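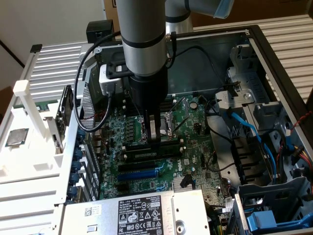
資料室 > 公開データ > 中古機器 > Grinano > README

2022年11月23日
文:Grinano 整備担当

Grinano:中古デスクトップPC出品文コーパス

中古の業務用デスクトップPCにつけられた商品説明文を集め、状態表示に関する語句へ注釈をつけた日本語テキストのデータセット。収録しているのは文章と、文章から読み取った項目だけで、実機の検査結果は一件も入っていない。「良品」と書かれた行があっても、分かるのは売り手が良品と書いたことまでだ。この一点を読み飛ばした問い合わせが前の版で何度も来たため、先頭に移した。

作った動機は単純な疑いである。中古PCの説明文には「動作確認済み」「整備済み」「クリーニング済み」といった言葉が並ぶが、何をどこまで確かめたのかはほとんど書かれていない。起動画面が出たら確認済みなのか、メモリの診断を一晩回したのか。同じ言葉に値段の違う作業が詰め込まれているように見えた。見えただけでは話にならないので、文章を集めて数えることにした。数えてみて疑いが晴れた部分もあるし、余計に濃くなった部分もある。どちらも下に書く。

概要

言語:日本語
文字コード:UTF-8(BOMなし)
形式:タブ区切りテキスト、一行が一出品
収録件数:634件
うち購入者の感想文が付属するもの:438件
収集元:Horkia の公開出品ページ
注釈:二名が独立に実施、不一致は残したまま収録
画像:収録していない
価格:実額は収録せず、帯に丸めた値のみ

件数の内訳と、なぜ減ったか

最初に集まったのは1130件だった。そこから重複を落としてほぼ900件になり、さらに説明文として使えないものを外して634件が残った。

重複の判定には手こずった。中古PCの出品では、同じ型番をまとめて仕入れた店が一台ずつ別の出品にし、文章はそっくり使い回すことが多い。文面が完全に一致するなら話は早いが、管理番号だけ違う、付属品の一行だけ違う、句点の有無だけ違う、といった兄弟がいくらでも出てくる。これを別々の文章として数えると、「丁寧な文章を大量に複製する一店」の癖がコーパス全体の傾向に化ける。Grinano では管理番号と日付らしき文字列を伏せたうえで比較し、状態に触れる部分が同じなら一件に畳んだ。

畳み方が正しいとは言い切れない。個体差を本当に書き分けている店もあり、傷の位置だけが違う二件を誤って一つにした例が点検で見つかっている。見つけた分は戻した。見つけていない分がどれだけあるかは、当然ながら分からない。

使えないとして外したのは、説明が型番だけのもの、部品単体の出品、文章の大半が送料と営業日の案内で占められているもの、外国語の文面を機械で訳したと思われ意味が取れないものである。最後の基準は主観が強い。除外した行の識別子と理由は excluded.tsv に置いてあるので、納得できない場合は自分で見直してほしい。

収集元について

Horkia は中古の事務機器を扱う売買サイトで、店舗と個人の両方が出品している。収集は9月に行い、ログインなしで読めるページだけを対象にした。会員向けの値引き表示や、出品者とのやりとり欄には触れていない。

収集元が一つしかないことは、このデータの一番大きな弱点だと思っている。Horkia には出品時に状態を五段階から選ぶ欄があり、出品者は嫌でもその五段階に引きずられる。別の売り場なら別の言い回しになるはずだ。「日本語の中古PC市場では」という書き出しでこのデータを引用するのはやめてもらいたい。言えるのは「ある時期の Horkia では」までである。

もう一つ、売れ残りの偏りがある。収集した時点で掲載中だったものしか拾えないので、すぐ売れる品は入りにくい。説明が上手で早く売れた出品ほど抜け落ちている可能性があるし、逆に、説明が誠実すぎて売れない出品が多めに残っている可能性もある。どちらが効いているかを確かめる材料は手元にない。

ファイル構成

listings.tsv … 出品文の本体
reviews.tsv … 購入者の感想文。listing_id で本体と結びつく
spans.tsv … 状態表示の語句と、その位置および分類
excluded.tsv … 除外した行と理由
guideline.txt … 注釈の手引き。書き直しの跡も消していない
CHANGES.txt … 変更履歴

listings.tsv の列

listing_id
 通し番号。収集元の番号とは対応させていない。

seller_type
 shop または private。出品ページの表示に従った。個人を名乗りながら毎日大量に出している出品者もいるが、表示のまま記録している。

grade_raw
 出品者が選んだ状態の段階。文字列は原文のまま。

grade_text
 説明文の中で別に宣言されている等級。「当店基準Aランク」「B+」「美品」など。空欄が多い。grade_raw と食い違う行が相当あり、それがこのデータの面白いところでもある。

body
 説明文。電話番号、住所、メールアドレス、店名は伏せ字にした。

mem_text / storage_text
 メモリと記憶装置についての記述を抜き出したもの。単位や全角半角は揃えていない。揃えると、書き間違いという情報まで消えるからである。

warranty_text
 保証についての記述。「初期不良のみ」「現状渡し」「ノークレーム」を含む。

os_text
 OSとライセンスについての記述。

price_band
 価格帯を表す一文字。帯の境目は guideline.txt にある。

review_flag
 感想文があれば1、なければ0。

等級を揃えなかった理由

前の版には grade_norm という列があり、店ごとにばらばらの等級を共通の段階へ直した値を入れていた。今回これを削除した。便利だったという声はもらっている。それでも外したのは、揃える根拠がどこにもなかったからだ。

ある店のAは「外観がきれい」の意味で、別の店のAは「付属品が全部ある」の意味だった。説明文の末尾まで読むと「ランクは外観のみの評価です」と小さく添えてある店もあれば、何の評価か最後まで書かない店もある。これを一本の物差しに並べた数字は、見た目だけは整う。前の版の grade_norm を使った集計をいくつか見かけたが、作った側としては信用できない。古い版をお持ちの方は、その列を使った結果を引っ込めてほしい。

語句の分類

spans.tsv では、状態に触れる語句を次の分類に割り当てている。

CHECK 確認の主張
 「動作確認済み」「起動確認OK」「診断ソフト実施」など。

CLEAN 清掃の主張
 「内部清掃済み」「エアブロー済み」「除菌」など。

REPLACE 交換の主張
 「SSD換装」「電池交換済み」「グリス塗り直し」など。

DEFECT 不具合や傷の申告
 「天板に擦れ」「USB一か所不良」「ファン音あり」など。

MISSING 欠品の申告
 「CPUなし」「メモリなし」「側板なし」「電源コード別」など。

DISCLAIM 責任の限定
 「中古品にご理解のある方」「素人のため詳しいことは分かりません」など。

VAGUE 上のどれとも決めがたい好意的な表現
 「程度良好」「年式相応」「まだまだ使えます」など。

VAGUE は屑籠に見えるだろうし、半ばそのとおりである。ただ、集めた文章の中でもっとも自信ありげに使われるのがこの種の言葉なので、捨てずに一つの分類として立てた。「年式相応」という言葉は、読む側が相応の基準を持っていて初めて意味をなす。基準を持っている買い手はおそらくその言葉を読む必要がない。
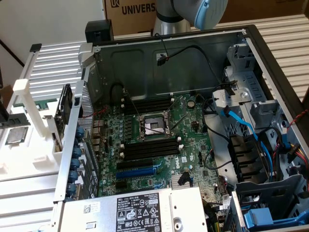

CHECK には、確認の範囲を示す補助の印をつけた。範囲が具体的に書かれていれば scoped、書かれていなければ bare である。「BIOS起動まで確認」「全USB端子で認識を確認」は scoped、「動作確認済みです」だけなら bare になる。bare のほうがはるかに多い。予想していたことだが、店舗の出品でもそうだったのは少し意外だった。店なら手順書くらいあるだろうに、その中身を客に見せる気はないらしい。

REPLACE にも似た問題がある。「SSD換装」と書いてあっても、新品を入れたのか、よそから外した中古を入れたのかは書かれないことがある。使用時間を添えている出品は信用したくなるが、その数字を何の道具で読んだかまでは、やはり書かれない。注釈では書いてある語だけを拾い、行間は読まないことにした。

デスクトップPC特有の難所は MISSING と DEFECT の境目である。CPUソケットの端子が曲がっているのは不具合だが、保護カバーがないのは欠品だろうか。「ソケットはきれいです」とだけ書かれ、CPUの有無にまったく触れない説明文もあった。読み手は有ると思いたくなる。型番に標準構成があるだけに、なおさらである。手引きでは、明示されない限り有無を補わないと決めた。このため「書かれていない」ものは MISSING に数えられておらず、欠品の実数をこの分類から推し量ることはできない。

メモリも紛らわしい。「8GB×2」と「8GB(×2)」と「8GB、2枚」は同じ意味に読めるが、「8GB 2枚」だけは合計が8GBなのか一枚が8GBなのか決まらない。価格から推測すれば当たりはつくものの、推測した値を入れた瞬間に、それは出品文の記録でなくなる。mem_text は原文のまま残した。

注釈の一致について

注釈は二名で行い、互いの結果を見ずに全件を読んだ。一致度を示す係数はあえて冒頭の概要に載せていない。分類ごとの差が大きく、一つの値にまとめると CHECK の分かりやすさが VAGUE の分かりにくさを覆い隠してしまう。分類別の値は guideline.txt の末尾に計算方法と一緒に置いた。

不一致は話し合いで解消していない。annot_a と annot_b の両方の列を残してある。片方を正解にしたければ各自の判断でどうぞ、という立場だ。多数決を取るには二名では足りないし、三人目を連れてきて決を取っても、言葉の曖昧さが減るわけではない。

注釈者は二名とも中古PCを日常的に買う人間である。これは利点であり、偏りでもある。「現状渡し」を見た途端に身構える癖があるので、DISCLAIM を広めに取っている疑いがある。中古を買ったことのない人が読めば別の結果になるかもしれない。そちらの注釈を作ってくれる方がいれば、並べて収録したい。

感想文の扱い

reviews.tsv には438件の出品に対応する感想文が入っている。説明文と感想文を突き合わせれば「説明が正しかったか」が分かると期待する人がいるが、過信は禁物である。

感想の多くは梱包と発送の速さについて書かれている。機械の状態に触れたものは少なく、触れていても「問題なく動いています」で終わる。届いて数日の感想に、電源やコンデンサの寿命が現れるはずもない。不満があっても返金で片づいた取引は、感想自体が残らないこともある。満足度の高さをもって説明の正確さを証明しようとする分析には、賛成しかねる。

個人を特定できそうな記述は伏せた。地名、勤務先、届け先の事情などがそれにあたる。伏せ字が続いて意味の通らない文もあるが、復元の問い合わせには応じない。

読み込み

引用符の処理を切って、単純なタブ区切りとして読み込むこと。説明文の中に半角の引用符がインチの記号として出てくるため、表計算ソフトの既定の設定で開くと行がつながる。「行数が合わない」という報告は、今のところすべてこれだった。改行は body の中で \n という二文字に置き換えてある。

識別子の先頭のゼロも消されやすい。listing_id は文字列として読むこと。

簡単な集計なら、同梱の Flestero 用設定ファイルがそのまま使える。Flestero は私たちが普段使っている小さな集計ツールで、これがないと読めないというものではない。むしろ最初は素のテキストとして開き、何十件か自分の目で読むことを勧める。分類の数だけ見て文章を読まないまま結論を書くと、たいてい VAGUE の中身を誤解する。

向いている使い方

・曖昧な状態表示の言い回しを調べる
・出品者の選んだ等級と、本文中の等級の食い違いを調べる
・責任を限定する表現の位置(冒頭か、末尾か)を調べる
・出品文を書く側の手本、あるいは悪い見本を探す

向いていない使い方

・中古PCの故障率の推定
・価格の予測
・特定の店の評価
・「良い出品」を自動で判定する仕組みの学習

最後の用途については、相談を受けるたびに断っている。このデータで学習させれば、具体的に不具合を申告する出品ほど低く、「程度良好」で押し切る出品ほど高く評価する仕組みが、おそらく簡単に出来上がる。傷を正直に書いた人が損をする売り場を、これ以上作る手伝いはしたくない。

分かったこと、分からないこと

疑いが晴れたほうから書く。個人の出品は説明が雑だろうと思い込んでいたが、そうでもなかった。個人のほうが DEFECT を具体的に書く例が目立つ。「前面のUSBのうち左が緩い」「冬の朝だけファンが鳴く」といった記述は、使っていた人にしか書けない。もちろん、使っていた人だからといって全部を書くとは限らない。

濃くなったほうは、CLEAN と CHECK の組み合わせである。清掃について長く語る出品ほど、確認の範囲が書かれていない傾向があるように見える。埃を飛ばした話は写真映えもするし、書きやすいのだろう。ただしこれは手元の634件を読んだ印象に近く、重複の畳み方を変えると差が縮む。論文の根拠にできるほどの強さはない。

分からないのは、言葉と実物の関係である。確かめるには、出品文を記録したうえで実際に買い、決まった手順で検査し、さらにしばらく使うほかない。Mensah でその小規模な試行を準備しているものの、資金も置き場所も足りず、時期は未定だ。終わるまでは、このデータから品質についての結論を引き出さないでほしい。

既知の不具合

・全角英数字で書かれた型番の一部が伏せ字処理に巻き込まれている。
・「新品同様」が VAGUE と CLEAN の両方に振られている箇所がある。注釈者間の違いによるものと、単なる作業ミスによるものが混在している。
・定型文の途中で切れている body がある。収集元のページで折りたたまれていた部分を取りこぼした。
・warranty_text に、延長保証の宣伝文が紛れ込んでいる行がある。
・「ジャンク」の扱いが揺れている。部品取り用の意味で使う人と、検査していないというだけの意味で使う人がいて、手引きの途中で方針を変えた。変更前に注釈した行の見直しは終わっていない。

前の版からの変更

・grade_norm を削除
・CHECK に scoped / bare の印を追加
・excluded.tsv を追加
・店名の伏せ漏れを修正
・概要から「網羅的」という語を削除。書いた当人も、なぜ書いたのか説明できなかった。

利用条件

注釈と手引きは自由に使ってよい。改変した場合はその旨を書き、Grinano の名前をそのまま名乗らないこと。説明文と感想文の原文は書いた人のものなので、研究と学習の目的に限り、まとまった量の再配布はしないでほしい。出品者や購入者を探し当てようとする行為は禁止する。

自分の文章が含まれていると気づき、外してほしい方は、本文の一部を添えて連絡をもらえれば次の版から除く。理由は尋ねない。

引用

引用の際は、データセット名、版の日付、使用したファイル名を書くこと。件数を書くなら、どの段階の件数かも書いてほしい。1130件と634件では話がまるで違うのに、大きいほうだけを載せた紹介記事がすでに出ている。

関連資料

・Grinano 注釈の手引き(全文)
・「動作確認済み」の用例一覧
・Flestero 設定ファイルの書き方
・Mensah 購入検査の試行計画(草案)
・Horkia 出品欄の変遷メモ
・伏せ字処理の手順と失敗例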